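Old office tower, part two: the inside

Sep 3, 2022

The tower came out of the Utstead office when they cleared the second floor in July. I paid for it by carrying it down the stairs. Last time I wrote about cleaning the outside and finding the right cable. Now for the board.

I wanted to do three things: see what memory it would take, look at the processor socket, and decide if the thing is worth 300 dollars of parts. I don't have 300 dollars for it, so the third one was mostly settled.

The memory slots are the long black kind with a small latch at the ends. Push the latches outward before you put a module in, line up the notch, and press on both ends until they snap back. If it won't go, turn it around. Don't press harder.

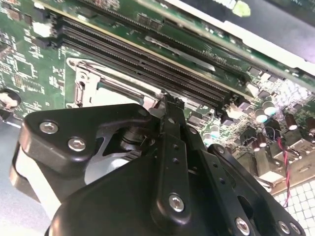

Paloma Villanueva wrote to tell me I should have started with the power supply, because if that is dead the rest is a waste of an evening. She has a point. I'll test it before I buy anything.

The processor sits under a metal frame with a lever. Press the lever down slightly, move it sideways off its hook, and let it come up slowly. After that the frame lifts. I keep processors in a clean plastic tray with a lid and I don't touch the underside. Old paste comes off with alcohol and a coffee filter. Paper towels leave lint.

I like how this case was planned. The parts you are meant to move are blue: the latch at the end of the power supply, the clips along the expansion slots, the one by the hard drive. Lay the tower on its side before you try any of them. The graphics card goes in below the socket, so take that out first if your hands are big.
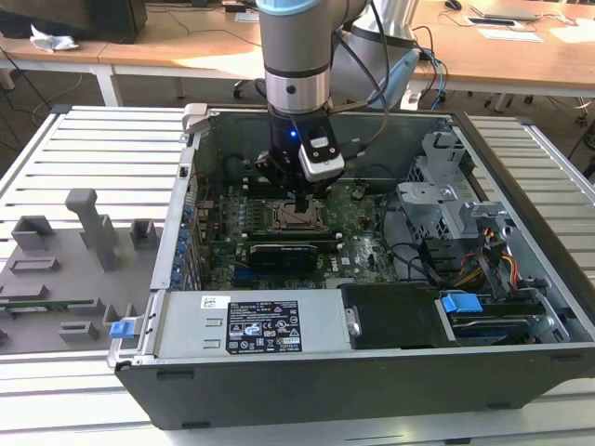
Did you check the coin battery, asked Nikola Berisha in the comments on part one, and no, I hadn't. On a machine this old I'd replace it anyway. They cost very little, and a flat one makes the clock reset every time you unplug.

Next is dust. I use a soft paintbrush and a can of air, and I hold the fan blades still while I spray. The cables I leave until last. If you unplug any, put a piece of tape on each one and write where it went.
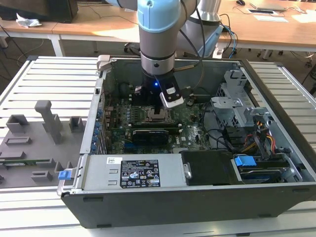
2 min read

My parts list is short so far. A coin battery, a tube of paste, and two memory modules if I can find them used. The drive will get wiped and tested overnight. If it fails I'll put in a small solid state one from the drawer and leave the caddy as it is.

Part three will be the power supply test, and then we'll see if it starts.

3,826 views
2 comments
Share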